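The Accordion

I should say up front that I never wanted the accordion. I wanted the bike. Dad's will said I could have "whatever's in the shed at Skestau", and for eleven years I'd been under the impression that what was in the shed at Skestau was a bike, a lovely old green tourer with a leather saddle, and I'd told pretty much everyone I knew that I'd be riding it to work come spring.

The bike was gone. My brother reckoned Dad sold it to a bloke off the ferry. What was in the shed was a busted mower, a lot of paint, and a Jutberg accordion in a case with one good latch.

If you don't know Skestau, it's four streets and a wharf. Everyone's got a view of everyone else's washing. I lugged the case up to Haddad's, where they'll sell you bait, birthday cards and a second-hand toaster all off the one shelf, and I asked what they'd give me for it.

"That's Col's," said Mrs Haddad.

"It was Col's. I'm his daughter."

"I know who you are, love, you threw up in my doorway in Grade Two." She undid the latch and had a look and shut it again. "I can't buy that. Gus would never speak to me."

Well, I'd heard of Gus Abernathy. Dad used to mention him on the phone in the same breath as the weather. Gus has got his boat up on the hard again. Gus's knee is playing up. I'd pictured a sort of general old man, in a hat. So I walked down to the wharf with the accordion banging against my leg (they weigh a ton, have you ever picked one up?) and found him in the end house, and he did have the hat.

He looked at the case before he looked at me.

"You've come to give me my half," he said.

I said half of what, and he said half of the accordion, and I thought, oh great, he's lost it. But he put the kettle on and told me the whole thing, and I've been back over it a lot since and I think it's true.

They'd bought it together, him and Dad, the winter they were both on the boats out of Zirkholm. Five hundred, cash, off a man who was getting married and had been told to choose. Neither of them had five hundred. They each had a bit less than half and they borrowed the rest from the cook. The deal was they'd have it six months each, changing over on the first of April and the first of October, and whoever had it was supposed to learn a new tune and play it for the other one at the handover.

"And did you?" I said.

"Thirty-six years," said Gus. "Your father was terrible."

I had never once heard my dad play a note of anything. He'd turn the car radio off because it "got in the way of the road". I said so, and Gus laughed so hard he had to hold the bench.

"He wouldn't have played for you. You might've said something kind."

So there's me, forty-four years old, in a stranger's kitchen, absolutely bawling over an instrument I'd been trying to flog for petrol money. Gus didn't pat me or anything. He shoved a tea towel across and went out to look at the tide for a while, and when he came back he got the thing out of its case and showed me where your arms go.

I asked him what Dad's last tune was. He had a go at it. It was something like a waltz if you were generous, with a hole in the middle where Dad always lost his place, and Gus played the hole too, stopped dead, swore under his breath in my father's exact voice, and went on.

I asked about the bike as well, while I was at it. He'd never heard of any bike.

We shook on it in the end. I'd take Dad's half, same terms. I got the first turn as I was the one who'd carried it down there, and Gus got to say what tune I had to learn, and he picked a hard one, the old mongrel. My brother thinks it's hilarious. My downstairs neighbour doesn't.

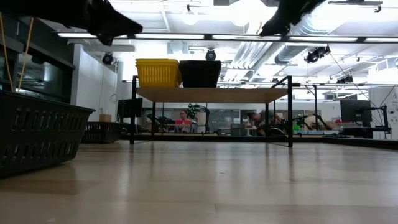
Handover's on Sunday and I can play most of it now, the left hand anyway. I've been packing for the drive up, and I don't travel light when I go to see Gus, he gets a list going. The black slotted baskets are out on the table with his stuff to go in, and that little brown cardboard box sticking up over the rim of the back one is for the spare reeds, which I had to order twice. The case will have to ride up front with me, belted in. I rang last night to tell him what time the ferry gets in and he said never mind the ferry, play me the bit after the turn. So I put the phone on the bench and played it down the line, and lost my place, and swore, and I could hear him laughing all the way from Skestau.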